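Collecting with the hand-held grippers: frequently asked questions

Pindham project, for people recording at home, in offices and at the Mokeck workshop
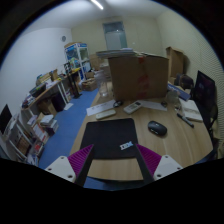 Please read this page before your first session, and again if you have been away for a month or more. Most of the questions we get by email are answered on it. The page is kept by Hashini Gazi.

What are the recordings for?

They are examples for a learning system. The system is shown a large number of short recordings of a person doing ordinary jobs with a gripper, and it learns to produce similar movements on a robot arm fitted with the same fingers. You are recording examples. You are not testing the system, and it does not run on the gripper.

What counts as one example?

One job, from open fingers at the start to open fingers at the end. Putting a pen in a pot is one example. Putting three pens in a pot is three, and you should stop and start the recording between them.

How many do I need to do?

A full set is 145 examples of one job. Part sets are accepted if they have at least 10. The Debnath set, which covers desks and shelves, stands at 1338 accepted examples and is still open. The kitchen set closed in December when it passed 1000.

Should I tidy the room first?

No. Leave the room as you normally have it. Boxes, cables, papers and whatever else is lying about are useful to us. Examples recorded only on clear desks gave a system that did badly anywhere else. The exceptions are private papers, screens showing personal information, and photographs of family. Put those away or turn them over.

Do I need special objects?

No. Use things you already have: a computer mouse, a remote control, a marker pen, a notebook, a small box. Avoid glass, anything sharp, anything holding liquid and anything you would mind dropping.

Can I use the same object all the way through a set?

You can use it for up to 10 examples in a row. After that, change the object, or move it and yourself to a different part of the desk. Turning the object round is worth doing every time. A remote lying straight in front of you is a different job from one lying at a slant behind a mouse pad.

How fast should I move?

A bit slower than you would with your bare hand. Keep going at a steady pace and don't stop in the air to think. If you need to think, do it before you press record.

I missed the object and had to try again. Do I delete it?

Keep it, as long as you got there on the second try. Mark it "retry" in the session list. If it took three tries or more, or the object fell on the floor, mark it "drop". We sort those separately and some of them are used.

Which way up do I hold the gripper?

With the camera on top and both fingertips in view. If you can only see one finger in the preview, check the camera bracket before going any further. A loose bracket has cost us more examples than anything else.

Why does the picture look round, with black at the edges?

The lens is very wide. It takes in most of the room so that the software can work out where the gripper is from the walls, the furniture and so on. The black part is normal and you don't need to correct it.

Does lighting matter?

Ordinary room lighting is fine, and so is daylight. Don't switch lights on or off during an example. Avoid pointing the camera straight at a lamp for long.

Can other people be in the room?

Only if they have signed the same form as you. Pets are fine but tend to spoil the example, so shut the door if you can.

What do I do about a bent or torn finger?

Stop using it. The fingers are meant to flex and come back to shape. If one stays bent, or the gripping strip is peeling, ask for a replacement pair. Always change both together, even when one looks all right. Please don't glue the strip back on. The thickness changes and the examples no longer match.

How do I calibrate?

Open the fingers fully, close them fully, and repeat until the light goes steady. Do this at the start of each session and after every battery change.

How do I send my recordings in?

Plug the gripper into the laptop you were given and open Plotier. It copies the session across and checks it for gaps. When the bar is full, press Send. Don't rename the files. If Plotier shows a session in orange, part of it is missing, so leave it on the gripper and write to us with the session number.

When will I hear whether my set was accepted?

Checking is done by hand, in the order sets arrive. You will get a list with each example marked accepted, retry or rejected, and a short note against the rejected ones. You can record the rejected ones again on the same session form.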